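Notebook, May, started 4.15 pm
Graça Vieira

Spent most of today on the contact labeller again. Belmiro wanted to know why the planner keeps asking for a regrasp halfway through the wiping clips, and I think I've finally got it (it isn't the planner, sorry Santeri, I take back what I said at lunch).

The segmenter gives us one track per hand and one per held object, and that's fine when a hand has its fingers round something. A flat palm on a cloth is another matter. The cloth is mostly hidden, the visible bits poke out in odd shapes, and the tracker splits it into two or three scraps that flicker on and off. Each time one drops out, Wovix decides the object has been let go and opens a new action. No wonder the plans look so jumpy!

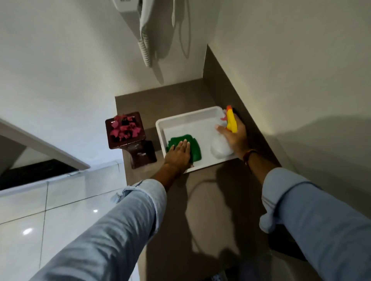
So I've put in a hold rule. If the palm stays put and the last known contact was cloth, we keep the contact alive for 15 frames before letting it go. Ran it over the Trestamdale batch, 584 clips, and false releases went from 1718 down to 144. I did a little dance in the corridor and Brittany saw.

What's left is nearly all bottles and trays. When something is gripped while it's still resting in a tray, the labeller can't decide if it's held or supported, and picks whichever scored higher in that frame. I'd like to let it say both, but the schema has one slot and Margarida will (rightly) shout if I change it without asking. Will ask.

Also the sleeve mask bled into the forearm again on denim. Left it alone for now.

To do: push the hold rule to the Aguiar branch, rerun the night job, find out who renamed the config folder.

6.50 pm, night job started. Going home.

Josa perception notebook | Questions to Graça or Belmiro | Back to top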